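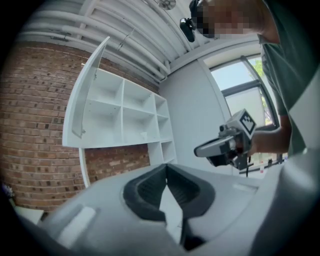

White shelves on the brick wall, eight compartments

Re: [Clarnden-space] Shelving for the Sunday sale

Zulema Carrasco wrote:
> The white unit by the brick wall would hold all of the
> Yáñez stock if we put the boxes in sideways. I'd say
> keep it, and spend the 300 on lighting instead.

Zulema, I'd like to believe this, but I don't. Three compartments on top, three under them, and then the two small ones at the lower right, which won't take a Yáñez box whichever way you turn it. So call it six that are any use. We have 136 boxes coming in January. Has anyone tried even one?

As for the lighting, there's a skylight up by the beam already. I know it gets dark by five, but 300 is a lot for lamps we'd switch on for an hour, and the Gesia quote doesn't say if that includes fitting.
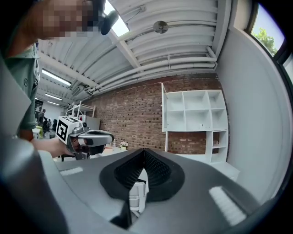
WHAT I'D DO INSTEAD

Leave the unit for small stuff and ask Cloltia what they want for their old racks. They said 50 each last time, which sounded high to me, and I never saw the racks. Somebody should look before we pay.

I also doubt anything should be hung from that corrugated ceiling until we know what it will carry. "It'll be fine" was the answer I got.

I can be there Sunday at 9 with a tape measure. Bring a box.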